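手持ちグリッパーでのデータ収集、うちの現場のルールを書いておきます。Prevellの作業手順書を改訂したので、その要点だけ。(1/7)

まず始業前。指先のパッドを目で見て、浮きや欠けがあれば交換。マーカーブロックは指で軽く押して、ぐらつくものは使わない。汚れは乾いた布で拭く。アルコールは印刷が薄くなるので禁止にしました。(2/7) 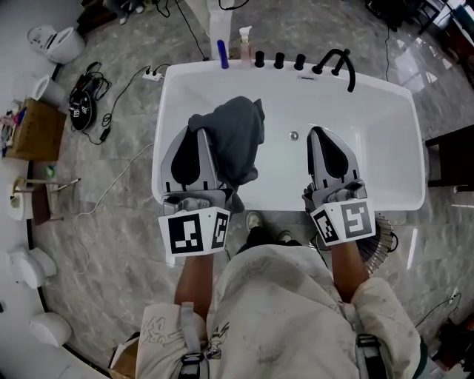 手順書でいちばん長いのは水回りの章です。浴槽やトイレのまわりで作業する日は、給水の元栓を閉めてから始める。電源タップとケーブルは作業者の足の動線から外す。これは旧版では「なるべく」でしたが、「必ず」に直しました。(3/7)

持ち替えのときは、いったん止まって指を開いてから。閉じたまま振り向かない。フロアには他の班もいるので、移動中はグリッパーを胸の高さより上に上げないこと。(4/7)

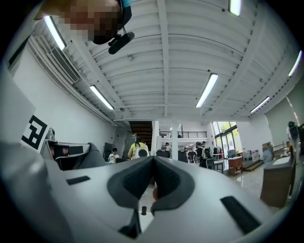 手持ちグリッパー側のカメラから。奥は階段と中二階。

記録は1本ごとに番号をつけ、失敗した分も消さない。旧手順で撮った369本を見直したところ、番号の重複が36本ありました。いまは撮る人と番号をつける人を分けています。(5/7)

顔の扱い。作業者本人も通りがかりの人も、外に出す前に必ずぼかす。確認は2人で、別々の日に。Hanna Zalewskaさんの指摘で入れた項目です。(6/7)
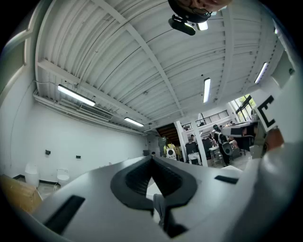 連続作業は上限を決め、手首に違和感が出たらその時点で交代。申告した人の本数が減っても評価には響かせない、と明記しました。次の見直しは10月。異論や抜けがあれば返信でください。(7/7)

最近の投稿
・マーカーの貼り替え手順
・Henare倉庫での安全講習メモ
・ケーブルの色分け、やり直しました
・Arsen Stetsiukさんの勉強会に出た感想

お問い合わせ | 利用規約 | © 2020 Nornulbridge | ページの先頭へ戻る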